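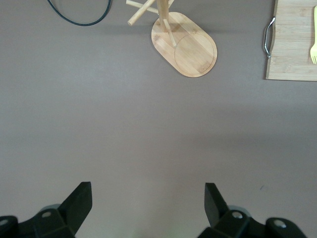 Tabletop

A tabletop is the flat upper part of a table, on which things are placed or work is done. It may be fixed to the frame for good, hinged so that it folds or tilts, or made as a loose board that rests on trestles. The word is also used for games and small displays meant to be set out on a table.

Materials

Solid wood is the oldest common material. Wide tops are usually made from several boards glued edge to edge. Wood swells and shrinks across the grain as the air changes, and a top that is held too tightly to its frame may split. Joiners allow for this with slotted screw holes or small wooden blocks called buttons.

Stone, glass, metal and man-made boards are also used. Stone resists heat but stains if it is not sealed. Boards made from wood fibre or chips move very little, though water can get in at the edges and make them swell.

Finish

Finishes are sold as gloss, satin or matt. A gloss top reflects lamps and windows clearly, and shows dust and fine scratches. A matt top scatters the light, so that a lamp or window leaves a soft pale patch on it. Matt tops are often chosen for desks and drawing tables – glare is tiring over a long day – but rubbing can leave shiny spots that are hard to remove.

Edges

The edge may be left square, rounded over or cut at a slant. A slanted cut on the underside makes a thick top look thinner from the side. Board tops are usually given a strip of wood or plastic to cover the core.

Trestle tops in Wilau

In the market town of Wilau, loose tops were once hired out for fairs and weddings. The Trerkus joinery kept 107 of them in its yard, each with a number burnt into the underside. They were made of softwood with two battens across the back, and were scrubbed with sand after use. A few are still brought out for the spring fair in April.

Care

Most tops need only a damp cloth and mild soap. Oiled wood has to be oiled again from time to time. Scouring powder dulls gloss finishes and can leave bright marks on matt ones.

See also

Trestle table
Veneer
Worktop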